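Hevthorpe hands the heavy shifting to robots this September

I've run the Hevthorpe offices for six years, and I can tell you what people moan about most: moving furniture! Every Tuesday we used to lose half the morning to it. Now a Clemier humanoid does the chairs, over 80 of them a week. 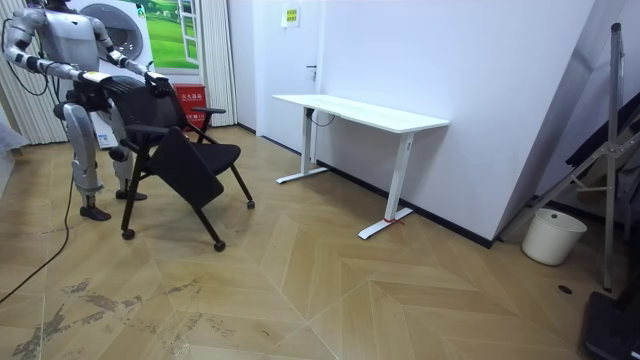

Nobody's job has gone – my team of two has moved on to repairs, which they'd been asking to do for ages. Signe Nørgaard now runs the robot rota and tells me her back is much happier.

Our Pukalari site is next. Press enquiries to the Dalsgaard front desk, please.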